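# Teleop demos in sim: operators keep stopping above the object

**skornevura_kv**

Hello all. I am collecting demonstrations in simulation by remote control, for picking up small items from a stone-look surface. The items are things like keychains and little charms. I drive the arm with a hand controller and watch the view from the wrist.

My problem is the last part of the approach. I come in well, then I stop, correct a little, stop again, correct again. The policy has learned this very faithfully. It goes near the object and then it hesitates, sometimes until the time limit. I have 543 demos and I think nearly 40 of them have a long pause just before the grasp. 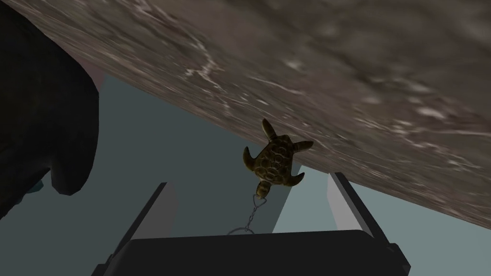
So I would like to know if people cut these pauses out after recording, or if you record again from the start. My control loop runs at 20 Hz, if this is important.

Kastriot Vukadinović, Tallcombe

**sikder_bench**

Cut them. Remove every step where the commanded motion is below a small threshold and the gripper command does not change. I did it for drawer opening and the hesitation was mostly gone after one new training run.

**mudlark**

> Remove every step where the commanded motion is below a small threshold

I don't agree, at least for thin things. With a chain or a ring, part of the pause is waiting for it to stop swinging. If you delete those steps, the object jumps in the data and the policy learns to close too early. Look at your pauses before you decide which ones are useless.

**sikder_bench**

Fair for a swinging object. But he says he is correcting, not waiting. I would still filter, with a lower threshold.

**skornevura_kv**

It is both, I must admit. The turtle keychain is the worst one. The body is easy to see, but from the wrist view the split ring is only a thin flat oval, and I am never sure how deep it is between the fingers. For bigger items I almost never stop.

**Clonusport**

Then the depth is your real trouble and filtering will only hide it. Add a second view for the operator, from the side. The policy does not need to have it, only you. I would also grip the body of the charm and forget the ring, unless the task asks for the ring.

**mudlark**

Careful with giving the operator a view which the policy does not get. You will make moves it cannot explain from its own camera. We did this and success on small parts went down.

**Clonusport**

We did it as well and it was fine. Maybe your side view was showing something fully hidden from the wrist. Here the charm is in sight, it is just hard to judge.

**skornevura_kv**

Thank you, this helps. The task says only "pick up the keychain", so I am free to take the body. My plan is to record the turtle demos again with a side window on my screen, and filter the others with a low threshold. I will keep the old set so that I can compare the 2 versions.

**sikder_bench**

Please also write down the controller scale you use. If it is the same for the far and the near part, try half speed for the last few centimetres. Many of my own corrections came from overshoot.

**skornevura_kv**

It is the same for everything. I did not think of that. I will change it before I record.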